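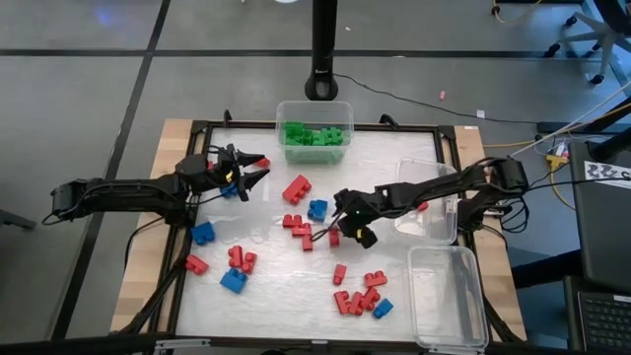
*Blocks: green in the bin at the back, red and blue on the work surface.*

# Kuruc block sorting set

Notes on the layout and labels for the block sorting part of Kuruc. The packing part is kept in Lirnow and has its own README.

## Contents

- 200 sorting sessions, split into 11 folders by starting layout
- one label file per session
- `colours.txt` – the colour names used in the labels

## Materials

| Item | Notes |
|---|---|
| Blocks | Large interlocking type, studded; red, blue and green |
| Bins | Clear plastic, one colour per bin |
| Surface | White plastic covering, on a wooden tabletop |

The covering creases with use. Small wrinkles are left alone; it is replaced when a block will no longer sit flat.

## Task

Each colour goes into its own bin. Green is done first in folders 1 to 6, and the order is free in the rest. Blocks may lie at any angle in the bin and need not be stacked.

Joined blocks of the same colour are binned as they are. Joined blocks of different colours are pulled apart first – label this `split`, then label each block as usual.

## Labels

- `loose`: a single block on the surface
- `joined`: two or more blocks fixed together
- `heap`: blocks touching but not fixed together
- `binned`: fully inside the bin walls

A block resting on the rim of a bin stays `loose` until it drops in. Where `heap` and `joined` are hard to tell apart, use `heap`.

## Known problems

- 33 sessions in folder 4 use the old name `pile` for `heap`. Both are accepted by the Trarkov checker.
- Green blocks seen through the bin walls are hard to count. Counts for full bins were taken by hand at the end of the session.
- Folder 9 has 2 sessions with no end count.

## Changes

- September: `split` added; folder 11 relabelled.
- Earlier label files are in `old/` – do not mix them with the current ones.

Maintained by Etomeck.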